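Open day at Griner, Tenville

Griner opened its Tenville workshop to visitors on a Saturday in February, and I went along with two colleagues from the Bloxham office. We had booked the morning slot, which starts at half past nine and runs until lunch. Parking is behind the building. Sign in at the side door, as the front one is for deliveries.

The firm teaches robot arms to do small household and shop jobs. People show the arms what to do, either by holding them and moving them through the task or by working them from a second set of controls. The recordings are then used to train the software. Our interest was mostly in the second method, as we have a packing line in Rillunport that still does mixed snack orders by hand.

Arriving and the talk

Ashraf Alaoui gave the opening talk in the canteen. It lasted twenty minutes and was pitched at people who had never seen this done. He said the team had recorded 3749 runs since moving into the building, and that 1104 of them had been thrown out. Most of the rejected ones were dull faults: the operator paused too long, or started before the table had been set up properly. He would sooner lose a run than train on a bad one.

Someone asked how long it takes to learn the controls. His answer was an afternoon to be safe, and a few weeks to be any good. New operators tend to rush the last few centimetres, when the fingers are close to the object and a small movement of the hand matters most.

The tray station

After the talk we were split into groups and taken round the stations. Ours began with the tray job, which uses two arms on a shared rail and a green plastic basket tray. The goods are snack packets, and soft packaging is harder than it sounds. A box keeps its shape when it is gripped, but a bag creases and slides, so the operator has to pick a spot and commit to it. The largest bag in use was a packet of kettle cooked, sea salt crisps, labelled "CHIPS" in the American way.

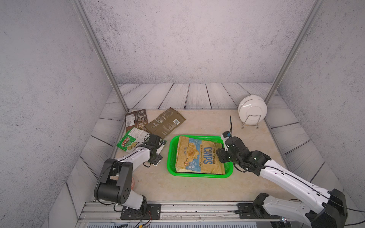

Trying the controls

Visitors could have a go at the next bench, which had a simpler task with foam blocks. You hold a pair of handles and the arms follow. There is a slight delay, and for the first minute I kept correcting for movements that had not finished yet. It helps to look at the gripper and forget about your own hands.

My first attempt took 58 seconds to move one block into a bowl. The second was quicker but I knocked the bowl. One of my colleagues did better than I did and was offered another turn.

We also tried guiding an arm by hand. It is lighter than I expected, though the elbow resists a little if you push it sideways. Ashraf said they use this for teaching starting positions — the longer tasks are all done from the controls.

Practical notes

Coffee was provided and lunch was not. The workshop floor is warm, so leave your coat in the canteen. Group sizes were small enough that everyone could ask questions, but the tray station is in a narrow bay and the people at the back had trouble hearing.

We have asked for a return visit to bring some of our own packets from Rillunport. Griner will want a list of sizes and weights beforehand.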